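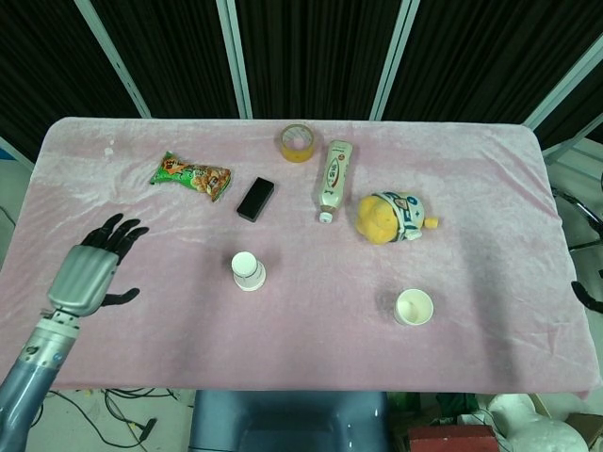

Fig. 1. Session 4 table: pink cloth, seven objects, two of them paper cups.

Session 4: The mixed table, and what we can fairly say about it

Reading for this session: the Fankhauser chapter on household sorting, plus the two short replies by Kiani. Bring a pencil. The written exercise at the end is due before the November review.

1. Where we are

Last session we looked at drawers and shelves, where things have been put by somebody for a reason, even a bad reason. A table is harder. Things get set down on a table while a person is on the way to doing something else, and then a writer comes along and reads a whole life into them. I want you to be suspicious of that reading, including when I do it.

The set in Fig. 1 is small: a snack packet, a phone, a roll of yellow packing tape, a white plastic bottle, a plush toy and the two cups. Most of you, asked to tidy it, would start within a few seconds and feel sure of what you were doing. The question for today is what you were sure of.

2. The usual advice

Waltraud Fankhauser's rule is "like with like." Put together what belongs together, then find each group a home. Fine as far as it goes. On this table it goes as far as the cups and then stops. The rest are singles. You can call the packet "food," the phone "personal," the tape "supplies" and the toy "play," and now you have four groups with one member each, and you have not moved anything.

The Druna method, which some of you have met at work, sorts by how often a thing is used. I have less patience with this one. How often is the tape used? You can't see that by looking at tape. You would have to ask, and the people who get asked are poor judges. In Farzana Rajput's small study, the answers changed depending on whether people were asked before or after lunch. I don't know what to make of that result and I doubt she does either, but it should make us slower to write "daily" or "rarely" on a label.

Then there is Wikström, who wants everything sorted by destination: kitchen, desk, bin, bag. Of the three this is the one I would use. Its weak point is that it needs a house. A table with no house around it gives you no destinations, and students fill the gap with their own home without noticing.

3. The two cups

Spend some time on these. They are both white paper cups and the same small size. One is upside down near the middle of the table, with its thin gray stripe showing, and the other is upright, closer to the front and further right.

In past years nearly everyone has written that the upright cup is "in use" and the upturned one is "clean" or "spare." Look at what that rests on. Plenty of people turn a cup over once they have finished with it, and plenty of others take a fresh one from the stack and set it down the right way up. Position is a clue about what you could do next (you can pour into one and not the other) and a very poor clue about what has been done so far.

Rizwan Warraich defends the old reading. He says that in a shared kitchen an upturned cup is a signal, and that people obey it. Maybe so, in the kitchens he worked in. I have worked in ones where it meant nothing at all and you rinsed everything.

For practical purposes: if you have to clear the table and can't ask anyone, treat both cups the same way. Nest them if you like, but only if you are throwing them both out.

4. The bottle

The bottle lies on its side. Its label is printed in red and gray in Chinese-style characters, and if you can't read a label you don't know what the bottle holds. I say this every year and every year somebody writes "vitamins." Somebody else writes "glue," and the two answers send it to opposite ends of the house.

Standing it up is usually safe advice. Check the cap first. Putting it next to the food because it is a white bottle of a certain shape is a guess. Set it aside and ask.

5. Singles that look easy

The packet. Bright green, orange and red graphics, a picture of crackers or some kind of puffed snack. The crimped edges are easy to see and tempt people to write "unopened." One view of one side won't support that. Pick it up.

The phone. Face up, screen dark. Dark can mean off, asleep or out of charge. Sorting guides tell you to leave phones alone, and for once I agree with all of them.

The tape. It stands on its side, and a roll left that way can travel. Lay it flat if other things are going to be moved near it. I wouldn't make a principle out of this.

The plush toy. Yellow and fluffy, in a white hooded outfit with blue lettering and trim. Đức Ông's paper puts soft toys in a class of their own, "kept things," to be handled last. His argument is that owners forgive a lost pen and do not forgive a lost toy. It is a nice argument and he offers one household in support of it. Handle it last anyway, as it costs you nothing.

6. The cloth

Hardly anyone mentions the cloth. It is pale pink and velvety, it wrinkles, and everything else sits on it. If your plan includes "wipe down the surface," you have planned for a different table. If you mean to straighten the cloth, that has to come after the objects are off, and the upright cup should be lifted before anybody pulls at a corner.

Humaira Kiani's second reply makes this point better than I do and in half the space. Her claim that textured cloths slow people down by 40 percent is another matter. She got it from a Ninavwood sales leaflet, and I have never found where the leaflet got it.

7. Written exercise

Write a plan for clearing the Fig. 1 table, no more than 600 words. Give the order in which you would move things and where each goes. Mark every statement S (seen), A (would need to ask) or G (guess). Plans with no G in them will be returned for a second look.

If you use Wikström, say what house you are assuming. Leave copies in the tray outside room 439.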